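GRATWOOD COLLEGE OF DOMESTIC AND COMMUNITY STUDIES
Certificate in Household Practice
Module 5: Care of Clothing in the Home
Handout for Unit 3: Sorting and Folding Dark Garments in the Bedroom

Issued September 2, 2019
Module tutor: Yuk-lan Chu
Practical assessor: Vratislav Vaněk

Students should read this handout before the practical session and bring it with them. It replaces the two separate sheets on folding and on bedroom storage given to earlier groups. The sections on pressing and on the treatment of stains are now found in Unit 4.

3.1 Scope of the unit

Unit 2 dealt with the washing and drying of clothes. The present unit takes up the work at the point where dry clothes have been brought into the bedroom and must be sorted, folded and put away. In most small homes there is no separate table for this purpose and the bed is used. The unit therefore treats the bed as a working surface and considers how it should be prepared, how garments should be laid on it, and how it should be left.

Attention is given to dark clothing in particular. Black garments show lint and pale fibres more readily than others, and their seams, labels and necklines are harder to find by eye. Students who can fold a white shirt correctly often turn a black one inside out or back to front without noticing. The assessor will look for this.

3.2 The bed as a working surface

A bed differs from a table in three respects which matter here. It is lower, so that the worker must bend or kneel. It is soft, so that a fold pressed with the flat of the hand tends to spring back. It is also covered with bedding which may shed fibres on to the garment or catch on it.

Bedding varies a good deal between households. A plain cotton sheet gives few difficulties. A brushed blanket should be turned back before dark clothes are laid down. A summer sleeping mat of woven bamboo or straw offers a flatter surface than a blanket and is well suited to folding, although a loose knit may catch on a rough or broken strand. Students should pass a hand over the mat in the direction of the weave before they begin.

Patchwork needs separate mention. Where a quilt is made up of many fabrics, the patches may differ in texture, and a garment dragged across them will not travel evenly. Garments should be lifted over a quilt and set down.
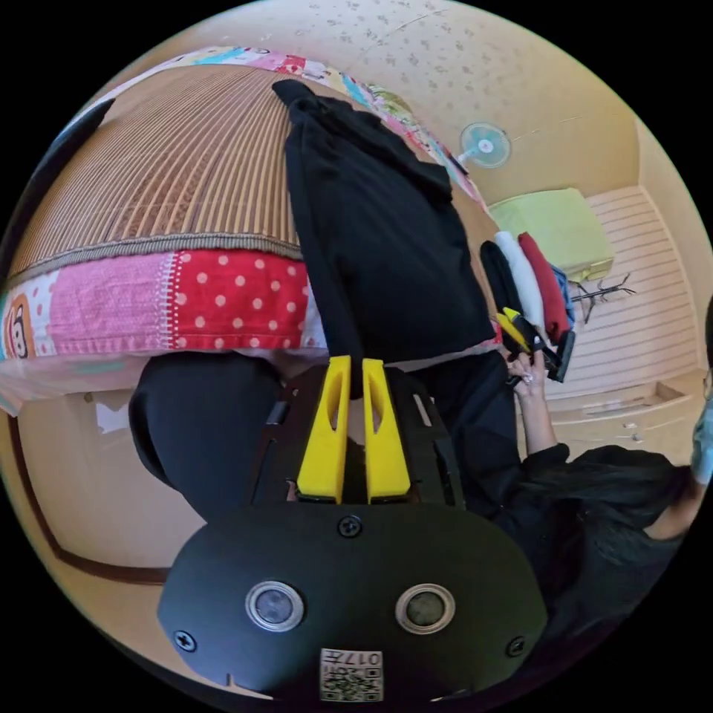

Figure 3.1. Black garment lying across a bed with a striped woven mat and patchwork borders.

The arrangement in Figure 3.1 may be used to discuss contrast. Against the tan and brown of the mat the outline of a black garment is easy to follow, and the worker can find its edges before unfolding it. The same garment placed on a navy or charcoal cover would be a good deal harder to read. Students working at home on dark bedding are advised to spread a pale towel or an old pillowcase first.

3.3 Sorting before folding

Sorting is done before any garment is folded. The usual error is to fold each item as it comes to hand and to sort the folded pile afterwards, by which time half of it has come undone.

The order used on this course is as follows.

Heavy knits and sweatshirts
Shirts and light tops
Trousers and skirts
Underclothes and socks
Items for mending or rewashing

Items for mending are kept off the bed altogether, on a chair or in a basket. Dark garments are grouped within each class so that they may be brushed together. If something slips from the bed it is picked up at once, shaken out and brushed. Black clothing on a floor in poor light is easily overlooked and easily stepped on.

3.4 Opening out a heaped garment

Clothes seldom arrive on the bed in good order. Knitwear in particular settles into a heap, with the sleeves drawn inside the body. The procedure for opening out such a garment is given below and will be demonstrated by Mr Vaněk.

First, find the hem. It is generally the longest unbroken edge, and on a knitted garment it can be felt as a thicker band. Next, find the shoulder seams by working upwards from the hem with both hands. Lift the garment by the shoulders, let the sleeves fall, and lower it on to the bed with the front facing down. Do not pull at a sleeve in order to free it. A soft knit will stretch at the armhole and may not recover its shape.

When the garment is down, smooth it from the centre towards the sides. Ridges of bunched cloth are most often found along the upper edge, near the collar, and along whichever side was lowered last.
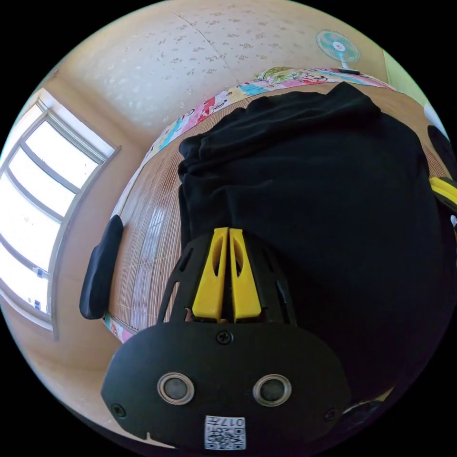 Smoothing should be carried out with the flat of the fingers and with very little weight. A large black garment can look perfectly flat across its lower part while a thick fold remains higher up, and students should check by touch before going further. Any fold left in at this stage will be pressed into the finished article by the weight of the pile above it.

3.5 The standard fold

With the garment face down and smooth, bring one side in to a line one third of the way across the back. Lay the sleeve down along the body, parallel with the side. Repeat on the other side. Turn the hem up to the middle and then bring the folded part up to the collar. Turn the whole over.

The width of the finished fold depends on the shelf. The training wardrobes in the Kirui Room take a fold of 300 mm, and this is the width required in the assessment. Students should check their own shelves at home and adjust the first fold to suit.

Thick sweaters are folded once only at the hem. Very fine knits may be rolled, provided that the roll is loose. Hanging is not recommended for either.

3.6 Brushing and inspection

Black garments are brushed after smoothing and again after the final turn. The college supplies the Prenell clothes brush, which is used dry, in one direction and in short strokes. Adhesive rollers may be used on cotton but not on open knits.

While brushing, look for loose threads, worn elbows and missing buttons. An item with any of these goes to the mending group and is entered on the record sheet. Fading is best judged by daylight, with the inside of the hem turned up against the outside.

3.7 Restoring the bed

The work is not complete until the bed is in order. Brush the mat along the weave, draw the sheet level at the edge, and straighten the quilt so that it lies evenly. Run a hand beneath any folded edge of the quilt for socks and small items. The area beside and beneath the bed is checked last.

3.8 Practical exercise

Students work in pairs. Each pair receives a mixed bag of 23 garments, the greater number of them dark, and is to sort, fold, brush and put them away according to sections 3.3 to 3.7. One student works while the other keeps the record sheet, and they change places at the halfway point. Talking through the method aloud is permitted.

Marks are given for the order of work, the evenness of the folds, the condition of the dark garments and the state in which the bed is left. Speed is not marked.

3.9 Reading and materials

The course reader, Andix Household Methods, is held in the library at shelf 654. Chapters on knitwear and on bedding should be read for this unit. Copies may be borrowed overnight only.

Record sheets are available from the module tutor. Completed sheets are to be handed in at the end of the practical session, with both students' names written clearly at the top.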